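# The desk, the hole and the cloth

I have bought a desk. I'm telling you this in March, although the decision was made in November, because in between came four months of measuring the alcove, losing the measurements and measuring the alcove again.

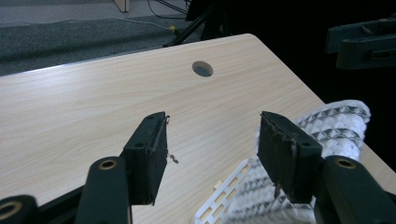

The old desk had been my desk for long enough that I'd stopped noticing what was wrong with it. It leaned. It had a drawer that opened only if you lifted the left side and thought about something else. There was a burn from a candle I don't remember owning. When it finally went to the tip it came apart in the car park with a sort of sigh, and I felt bad for almost the whole drive home.

Its replacement is pale, with a wood grain running across it on the diagonal, rounded corners, and a round hole for the cables at the far corner. It came from a firm called Surkska, who sell it under the name Punton. I had three tops to choose from on their website and I chose the light one, on the grounds that dust shows less. This is true. What shows more is coffee, ink, toast, the marks of a damp mug, and a thing I think was soy sauce.

So I have become a person who wipes a desk. I was not raised to it. My family's approach to surfaces was to put a newspaper down and then, when the newspaper got bad, another newspaper. But a new desk makes you prim, at least for a month or two, and there is now a white and grey cloth that lives on the right-hand side, folded over, where I can reach it without getting up. I wipe in the morning before I switch anything on and again at about the point in the afternoon when I'd otherwise be eating biscuits. I have not given up the biscuits. I wipe, then I eat the biscuits, then I wipe.

The cloth took some getting right. The first one was a yellow duster that left yellow behind it. The second was a fancy thing from Wandavix which came in a cardboard sleeve with 500 words of instructions, including a warning about fabric softener that was in bold and underlined. I used fabric softener. They were quite right, it just pushes the water about after that. The one I've got now is an ordinary cloth with a bit of texture to it and no literature at all.

My method, for anyone who has come here through a search engine and is wondering when the useful part starts:

- Take everything off. All of it. Wiping round a mug is just drawing a picture of a mug.
- Cloth slightly damp, wrung out hard, then wrung out again.
- Go with the grain. I've no idea whether this matters on a desk like mine but it feels polite.
- Do the far edge first and come towards yourself, or you'll have your sleeve in it.
- Look at it from low down, with the window in front of you. The glare shows up every streak you've left. Decide whether you care.

Then there's the hole. I was very taken with the hole in the shop photographs, where one slim white cable went down it and vanished, presumably to a better life. I have rather more than one slim white cable. I have a lamp, a monitor, a charger, another charger that fits nothing but which I'm afraid to throw away, and a pair of speakers with a plug the size of a bread roll. The bread roll does not go down the hole. I tried it at several angles, and so did a friend who thinks she's good at this kind of thing, and it's now going round the back like everybody else's.

What does go down the hole is crumbs. Also a paper clip, a pen lid, and one paracetamol that I had been saving. If you look straight into it you can see the floor, and quite often you can see what you've been looking for all morning. I did think about buying a cover. Surkska do one, but the postage costs more than the cover does, and I've started to find the hole useful as a way of getting rid of pencil shavings - I put a bin under it last week and I have to say it's the best thing I've done in this room.

The other matter is the clearing off. I've been trying to end each day with nothing on the desk except the cloth, an idea I had from a library book by someone called Biswas, who believes a clear desk at night means a clear head in the morning. My head in the morning is exactly as it was. But I do like coming in with the tea and finding all that pale space with the light lying across it, and I've started getting up a few minutes early so that I can look at it before I put things on it. By half past nine it's under post again.

The post is a separate problem. There's a pile of it on the chair at the moment, because it can't be on the desk, and when I want to sit down it goes on the bed, and when I want to go to bed it goes back on the chair. I am told there are trays for this. I've measured up for one and written the numbers on an envelope, and the envelope is in the pile.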